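The engineer at Galbraith has compared two hands for the same arm since November, the Ustov and the Budel. "The Budel is quicker," she told me, "but with thin packets I trust the Ustov more – it closes softly." Each hand gets 88 tries per object. 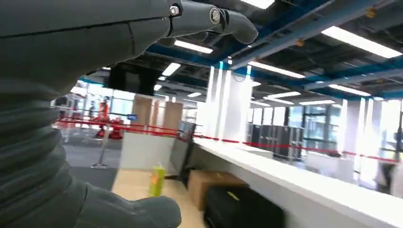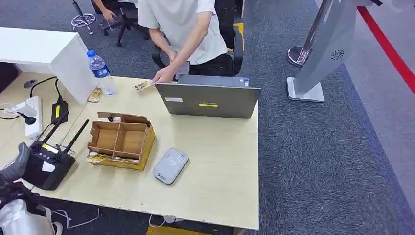
Testing at Galbraith: the hand and arm, first picture; the desk with the yellow packets, second.

Which one will she keep? "I have 2,231 tries in my table, and still I am not sure. Ask me after 400 more."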